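Giving up on the loft (and other February thoughts)

2021-02-18

So the loft is finally half empty, and I have opinions about it.

I'd been putting this off since July, when I went up to find the paddling pool and came down an hour later with a scratched elbow, no paddling pool and a box of my old school reports. Every winter I tell myself I'll sort it out, and every winter I find something more urgent to do, like descaling the kettle. But there's not been a lot going on lately, has there? So last week I put on my worst jumper, pulled the ladder down and got on with it.

First surprise: we own 24 jigsaws. I don't even like jigsaws! They come from my aunt, who gives one every birthday and always asks how the last one went. I've kept two (the lighthouse and the one with the cheeses) and the others are bagged up for when the charity shop opens its doors again.

Then there were the clothes. I had a whole suitcase of things I was going to slim back into, including a pair of green velvet trousers from a shop called Stirkis that closed years ago. I tried them on in front of the hall mirror. We won't discuss it. They've gone to my niece, who is 19 and looks wonderful in them, the little horror.

The hard part was the paper. Letters, cards, bank statements from an account I'd forgotten having, the instruction booklet for a Zastero bread maker that we got rid of before we moved here. My friend Daranee Kaewsai swears by doing paper last, once you're in a ruthless mood, and I wish I'd listened, as I lost a full evening to reading postcards on the landing with my legs going numb. I've ended up with one shoebox of keepers and a bin bag of shredding that I'm feeding into the compost a handful at a time.

And the electricals, oh dear. Two printers, a fax machine (why?), a tangle of chargers for phones long gone, and the old family computer, which weighs the same as a small pony. I'd always thought of these things as one solid lump, but there's loads inside them that can be used again.

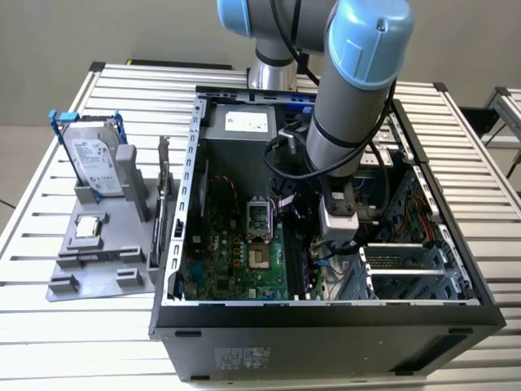 A Dell with its side panel off.

I rang the council and you can still book a slot at the tip, eight cars at a time, and they take small electricals in a separate cage. Do wipe your photos off first. I copied 4,000 of ours on to a little drive and I'd say 700 of them are of the same cat, asleep.

What else? The Christmas decorations are now in three labelled boxes instead of nine unlabelled ones. The camp bed has gone to next door. I found my nan's button tin, which I thought had been lost in the move, and I sat on a joist and had a bit of a cry, then a biscuit. It lives on the kitchen windowsill now and I rattle it when I walk past.

Still to do: everything behind the water tank. I've had a look with the torch and I can see a rolled-up carpet, a lampshade and something in a Sotiropoulos deli bag that I'm frankly scared of. That can wait until it's warmer up there.

If anyone would like a fax machine, please shout. I'm also after tips for getting a musty smell out of blankets – I've tried bicarb and I've tried hanging them on the line in the frost, and they still smell of loft.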